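Drundaro Laboratory Course
Unit 14: Recording Demonstrations by Remote Control

Purpose of the unit

Students will operate a two-arm station by remote control and record demonstrations suitable for training a policy. The task is a drawer task: the drawer of a small cabinet is opened, and a small object is handled at the drawer. Reading for this unit is the Wusenano operator guide, sections on pacing and on camera views.

The wrist view

Each operator must be able to work from the wrist view as well as from the fixed view. The wrist view shows both fingertips and whatever lies between and ahead of them, and little else. A dark wooden surface with a strong grain and a glossy finish may show bright patches of reflected light. Operators should learn to tell these from edges before they begin to move.

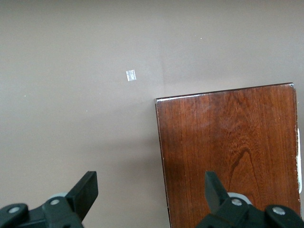

Prepared by the Teaching Staff, Privberg Institute of Applied Automation
Issued 14 Jun 2020

Approach the cabinet slowly and stop short of contact. Confirm the position of the edge in the wrist view, then check it against the fixed view. Depth is hard to judge from the wrist alone, and most early collisions in this course have come from operators who did not look up.

Small marks and scraps on the work surface should be left where they are during a session. If the surface is cleaned, it is cleaned between sessions and the change is entered in the log.

Roles of the two arms

One arm handles the object. The other is kept clear of the drawer with its gripper open, unless the task sheet calls for both. An idle arm is still under power and is treated as a moving arm by everyone at the station.

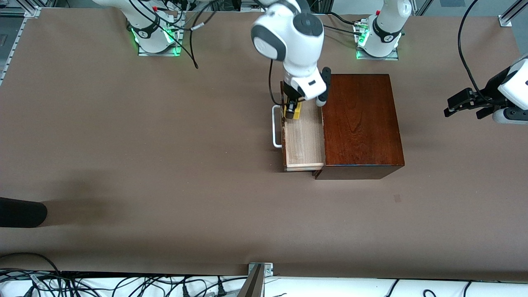
The reaching arm should come in from over the cabinet with the gripper pointing down. Keep the fingers clear of the drawer walls. When placing, lower the object until it is just above the drawer floor, pause, and only then open the fingers. Dropping from a height produces recordings that cannot be used.

Recording requirements

Each pair submits 68 demonstrations. A demonstration longer than 45 seconds is discarded and repeated. Failed attempts are kept in a separate folder and labeled with the step at which they failed. The Barroso set used for comparison in November contains 232 demonstrations of the same task, and students may view it after their own recordings have been submitted.

Log sheets are due at the start of the next unit.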